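Skurkholm order is here! Finally got five minutes to write it up while the tea brews, so this will be quick and probably messy.

I ordered in the summer sale. Three lip balms, the oat hand cream everyone keeps going on about, and a nail polish I did not need. 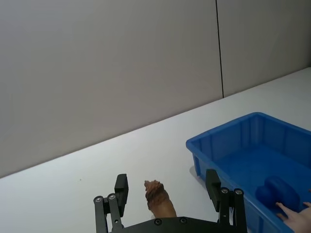
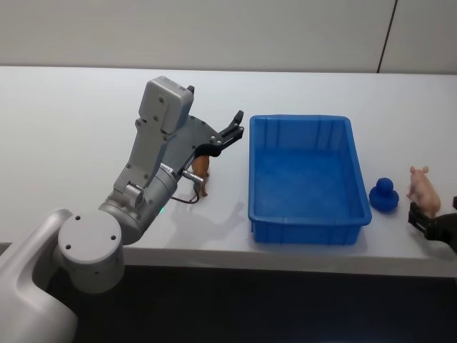

Jikberg, 10/6/18

Right, postage first as people always ask. Free over a certain amount and I was just under, typical, so I chucked in the polish. Came with tracking, which didn't update for days and then all at once. Parcel was small enough for the letterbox. No bubble wrap, just shredded paper, which is now all over the hall carpet. Nothing leaked.

The hand cream. Thick, a bit like cold custard. Smells of porridge but in a nice way?? Sinks in quicker than the Ama one I had over winter, and that one always left my phone screen greasy. Only gripe is the lid, it's a screw top and once your hands are creamy you can't get it back on. Should be a tube really.

Lip balms: Plum, Honey, Plain. Plum has a tiny bit of colour, barely there. Honey is far too sweet for me so my sister's getting it. Plain is the best of the lot and I've already got it in my coat pocket. Bit waxy when you first put it on, give it a minute.

Polish is number 74, a sort of muddy green. Two coats, dried fast, chipped on my thumb by the next morning but I'd been doing the washing up so thats probably on me. Would try it with a proper top coat. The Vlček one is still my favourite if you can find it, I'm down to the last scrapings.

One thing that bugged me. I emailed to ask if the cream had lanolin in it and got a reply signed Dalibor Polák, very polite, full ingredients list attached and everything, but it took 17 days. By then I'd already orderd. No lanolin, by the way, for anyone else who comes out in a rash.

Would I order again? Yes for the cream and the plain balm. Not at full price though.

Oh and the blog went past 2,000 views the other night, thank you!! Mostly the dry shampoo post, as ever. I've got a face mask to try next, and the August favourites will go up when I've got some favourites. Leave me a comment if you've used the oat cream on your feet, I'm tempted.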